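4 min read

Comparing two grippers on a drawer task
Ngân Trịnh and Hạnh Tăng, project report, 14 May 2023

Our original plan was to compare four grippers. By the second week it was two, and our supervisor said that was what she had expected when she signed the form. The survivors were the Heltham, a plain two-finger parallel gripper, and the Blöndal, which has soft fingers and a much nicer brochure.

The task was to pull open a drawer by its handle, let go, and push it shut again. We picked drawers thinking they would be easy. Anyone who has watched an arm drag an entire cabinet across a table will know how that went. We taped the cabinet down after the first afternoon and threw out the trials from before the tape, so they aren't in our results.

Both grippers used the same arm, the same controller settings and the same closing speed. The arm finds things by their printed markers, and we spent longer on the markers than on anything we were meant to be studying. Hạnh rewrote the calibration script twice. The second version is the one that works, and it is mostly the first version with a minus sign fixed. 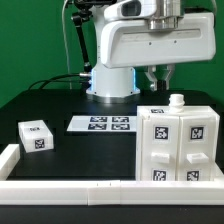 We ran 300 trials per gripper, in blocks of 18 with a short block at the end. A trial counted as a success if the drawer opened all the way and closed again without one of us reaching for the stop button. Reaching for it and changing your mind was also a failure, a rule we brought in after an argument.

The Heltham was the better gripper for this job. It closed on the handle squarely or missed it completely, and the misses were easy to trace in the log. The Blöndal forgave small position errors, as advertised, but its fingers bent under load and slid off when a drawer stuck. It opened drawers very gently. Quite a few of them it opened halfway.

There are limits to all this. We only tested one shape of handle. Swapping grippers meant recalibrating, and we can't rule out that one of them got the better calibration. We also lost part of a day when the logging software, Tenditora, filled the disk with 3382 copies of the same warning.

If we did it again we would alternate the grippers between blocks, try a round knob as well, and buy more tape. The scripts are in the shared folder under "final", and also under "final2" – use the second one.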